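Jarar lance sa gamme de peintures mates pour l'intérieur, et je suis drôlement contente de vous la présenter

Communiqué de presse - 16 juin 2020

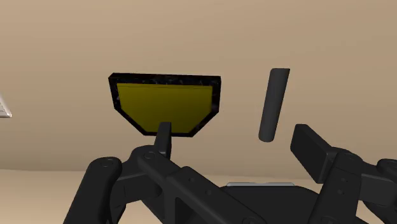 Jaune moutarde mat sur mur beige, bordure noire. Image de synthèse.

Bonjour à toutes et à tous ! Je m'appelle Abena Kpodo, j'ai fondé Jarar il y a sept ans dans un garage avec deux seaux, un mélangeur emprunté à mon oncle et une obsession un peu ridicule pour les jaunes. Mes proches vous le confirmeront, j'ai repeint ma cuisine tellement de fois que les portes de placard ferment mal (la couche est épaisse, que voulez-vous).

Alors voilà, je vous écris pour vous annoncer la sortie de Kasberg, notre nouvelle collection de peintures murales mates. Douze teintes, pas une de plus. On en avait beaucoup trop au départ, les murs de l'atelier en étaient couverts du sol au plafond, et il a fallu trancher. J'ai pleuré un vieux rose que j'aimais beaucoup. Il reviendra peut-être un jour, je n'ai pas dit mon dernier mot.

La collection tourne autour des couleurs de terre et de plantes séchées : des ocres, des bruns, deux verts un peu passés, un beige chaud qui s'entend bien avec tout le monde, et puis ma chouchoute, la 2901. C'est un jaune moutarde qui tire vers l'olive quand la lumière baisse. Le matin il est presque gai, le soir il devient beaucoup plus sérieux. Je l'ai mis dans mon entrée, côté nord, là où tout le monde me disait de peindre en blanc !

Côté formule, c'est une peinture à l'eau, très mate, lessivable après séchage complet. Je précise parce qu'on me pose la question à chaque salon : oui, vous pouvez passer l'éponge sur les traces de doigts. Laissez quand même passer quelques semaines avant d'attaquer les taches sérieuses. Pour l'application, deux couches au rouleau à poils moyens, et sur un ancien mur foncé, une sous-couche. J'ai essayé sans, dans le couloir. Ne faites pas comme moi.

La mise au point s'est faite avec l'atelier Bawa, qui broie nos pigments depuis le tout début et qui supporte mes coups de fil à des heures impossibles. Les seaux sont repris par Civeck quand ils sont vides : vous les rapportez en magasin, rincés si possible, et ils repartent dans le circuit. Le printemps a été compliqué pour nous comme pour beaucoup de petites maisons, la sortie était prévue plus tôt et nous avons dû décaler. Merci aux boutiques qui nous ont attendus - ça m'a touchée, vraiment.

Kasberg est disponible dès maintenant chez nos revendeurs et sur commande auprès de l'atelier, en pots d'essai et en seaux de 5 litres. Un nuancier peint à la main (avec de la vraie peinture, l'impression rend très mal les mats) peut être envoyé aux journalistes, aux décorateurs et aux décoratrices sur simple demande. En octobre, nous ouvrirons l'atelier au public pour des séances d'essai, vous pourrez venir avec un coussin, un bout de rideau, la chaise de votre grand-mère, et chercher la teinte qui va avec. Les inscriptions se feront par courriel, je vous redonnerai les détails à la rentrée.

Pour les interviews, je réponds moi-même, et je parle beaucoup, prévoyez du temps. Les échantillons destinés à la presse partent de l'atelier en début de semaine.

Abena Kpodo
Fondatrice de Jarar

Commentaires

Maud_deco
Est-ce que la 2901 peut aller dans une salle de bains ? J'ai une petite fenêtre mais ça fait pas mal de buée.

Abena (Jarar)
Bonjour Maud ! Avec une bonne aération oui, mais pas dans la douche ni juste autour du lavabo. Prenez un pot d'essai d'abord.

Thierry L.
Dommage pour le vieux rose. Le nuancier est payant pour les particuliers ?

Josiane
J'ai fait ma chambre avec un de vos anciens ocres, il n'a pas bougé. Je vais regarder les verts.

Dernière mise à jour : le jour de la parution

Contact presse : atelier Jarar | © Jarar, tous droits réservés | Haut de page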